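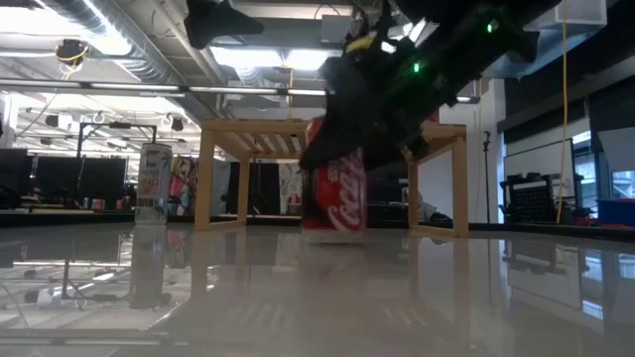 Small Guesthouse Owners > Daily running > Food and drinks

Topic: Drinks for guests: free, price list or honesty box?

samuele_m
Posted 4th October

Good morning to all. I am reading this forum since the spring and now I have a question of my own, so I hope it is in the right section.

My wife and I have a small guesthouse in Vellville, five rooms, no restaurant, only breakfast. Until now we put two bottles of water in each room and nothing more. Many guests arrive in the evening, when the shop in the village is already closed, and they ask if we have something cold to drink. This season I began to keep canned drinks in the corridor near the stairs, with a small price list and a wooden box for the money.

The result is mixed. From June to September I bought drinks for 845 euros from Palumbo, our wholesaler, and if everything was paid the box should have given me clearly more than this. It gave less. I did not lose a fortune, but it disturbs me, because I like to trust people and now I find myself counting coins at eleven in the evening.

What do you do in your houses? I see these possibilities: I continue with the box, I make the drinks free and raise the room price a little, or I put them on the bill at departure. I would be thankful for real experiences, also bad ones.

Samuele Martinelli

hillside_rooms

Free. We changed three years ago and never looked back. The guests mention it in the reviews more often than they mention the view, and we have a very good view. A can costs you less than the laundry of one towel if you buy by the tray.

One thing to consider: people drink much more in the first evening and then almost nothing. So families who stay a week are cheap, and one-night guests are expensive. If you have mostly one-night stays, make the calculation before.

Norabel

I must disagree with hillside. We tried free for one summer and it was a disaster. It was not the adults. A football team of boys stayed with us for two nights and they took everything to the bus. The coach said "but it was free", and he was right, it was written so on our own card.

Since then I write each drink on the bill. The guest takes what he wants, makes a cross on a small paper in the room, and at checkout I read the paper. Almost everybody is correct with the paper. I believe it is easier to leave a coin out of a box than to write a lie with your own hand.

samuele_m

Norabel, this is an interesting point about the paper. I did not think of it. But do you check the paper against what is missing? And what do you do if somebody leaves at five in the morning for the airport?

hillside, mostly two nights, sometimes three. In August whole weeks.

Norabel

I check only when I fill up again, for the whole house and not for each room. If there is a difference I accept it. For early departures I ask the evening before. I say "may I close your bill tonight?" and then they tell me the drinks too, it comes naturally.

benedetta_s

Hello Samuele, I am in Jukatley, so not far from you, and I know the problem with the closed shop very well!

Before you change the payment, maybe look at where the people find the drinks and what they see. I had at first a cardboard tray on the floor under the coat hooks. It looked like something forgotten, and people treated it like this. Then I put everything on a proper piece of furniture with a lamp and a printed card in a frame, and the box next to it and not behind it. The same guests, the same prices, and the box became noticeably heavier. I cannot prove that one thing comes from the other, but I would try it first, it costs nearly nothing.

Also, are your prices round? If a cola costs one euro eighty, nobody has this in coins on holiday. Mine are all two euros, also the water. It is not logical but it works.

Benedetta Sorrentino

samuele_m

Benedetta, you found my mistake immediately. My prices are 1.70, 1.90 and 2.20. I copied them from the list of the wholesaler with a percentage on top and I was even a little proud of it.

About the presentation: I wanted to avoid the cardboard as well, and I think low wooden racks are the nicest solution. They do not need much place and the labels are easy to see. Something in this direction:
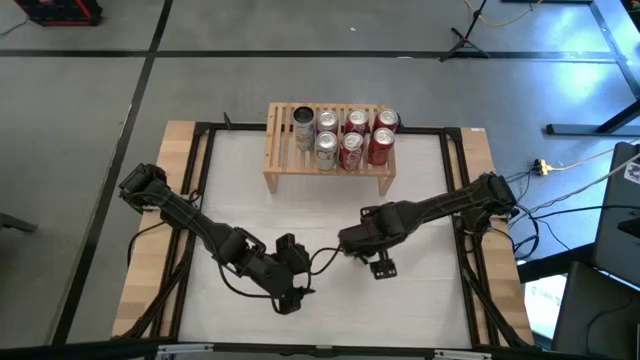
Cans standing in two rows on a low slatted rack, pale wood.

If somebody has one like this in use I would like to know if the wood gets stains. Our corridor is humid in autumn.

oldmill_b_and_b

Pale wood and cola, I would be careful. It gets rings. We had a tray in untreated pine and after one season it looked ten years old. Give it two coats of oil for kitchen boards before you put anything on it, and let it dry for some days or everything smells of oil. The slats are good, because the water from a cold can has somewhere to go. On a flat shelf it stays under the can and makes the ring.

rene.k

May I ask the obvious? Samuele, are the drinks in your corridor cold or not? You wrote that the guests ask for something cold and then you speak of the corridor. I would not pay two euros for a warm lemonade, and perhaps some of your guests also took one, found it warm and felt no great duty to the box.

samuele_m

rene.k, a fair question. They are not cold. Our corridor has stone walls and stays fresh, but in August "fresh" is not cold, I admit it. There is a fridge in the breakfast room, but I lock this room at night, because the coffee machine is there and I sleep directly above it.

rene.k

Then I think your problem is half solved. A small fridge with a glass door, in the corridor, and a few cans outside on your rack just to show what there is. People do not mind to pay for cold.

hillside_rooms

Please be careful with the glass door ones! We had one and it was so loud that room 2 asked for another room. Look at the noise value before you buy, and do not believe the word "silent" on the box. And put it on a timer only if you have no milk in it (I learned this the bad way).

benedetta_s

I agree with René about cold, but I would not show cans on a rack next to a fridge. Guests will take the warm ones for later, to put in the car for the beach. Then you must fill two places every day. Choose one place.

oldmill_b_and_b

Benedetta, we do both and I like it. The ones for the car are exactly the ones I sell best. A guest who leaves at ten for the beach buys four, and he has his own cool bag. It depends on who comes to you, I suppose. We are on a cycling route.

Norabel

Has somebody tried to put the drinks into the booking system? We use Plalon and there is a function for extras, the guest can order before arrival. I activated it and in a whole season I had two orders, both from the same lady.

samuele_m

I have Plalon too and did not know the function. Two orders is not very encouraging, but for late arrivals it could be useful. I could write in the message before the arrival "the shop will be closed, would you like something cold in the room?" Then it goes on the bill and there is no box at all.

A small question about quantity. Palumbo gives a better price from 1,000 cans in the year, delivered in parts. Is this too much for five rooms? I do not want to sit on old drinks in spring.

oldmill_b_and_b

For five rooms I would say too much in the first year. Look at the date on the diet ones, it is much shorter than on the normal ones and I had to throw away two trays. Ask if you can mix the sorts. Ours allows it, but only in full trays.

rene.k

Or share the order with a neighbor. Jukatley is near, no?

benedetta_s

I was going to write the same! Samuele, I take mostly water and cola, and in a normal summer I finish 30 trays. I pay a smaller wholesaler and I am not very happy with him, he comes when he wants. If Palumbo delivers also to Jukatley we could speak by phone. But please no iced tea with peach, I still have some from last year.

samuele_m

Benedetta, with pleasure. I will ask them this week about the delivery and send you a private message with the conditions. No peach, I promise.

For the others, here is what I decided for the next season, and you may tell me if I am wrong:

All drinks two euros.
Small fridge in the corridor, if I find a quiet one. I have measured 64 cm of free wall between the stairs and the linen cupboard, so it must be a narrow model.
The paper with crosses in each room, as Norabel does. The box stays for those who prefer coins.
Question about cold drinks in the message before arrival.
Water in the rooms stays free, as now.

hillside_rooms

I still say free, but your plan is reasonable. Only one thing, two systems of payment in parallel can confuse. Some will pay in the box and also make a cross. Write clearly on the paper "already paid in the box: no cross needed".

Norabel

Yes, this happens. Last year I charged a gentleman two times for a beer and he noticed it only at home. I sent him the money back with a postcard, and he booked again.

samuele_m

Good, I will write this sentence on the paper, in three languages. My German is poor, so if somebody could correct it for me when it is ready, I would be grateful.

rene.k

Send it to me, German is my mother tongue. For the narrow fridge, measure also the depth with the door open. Ours closes only when nobody stands on the stairs.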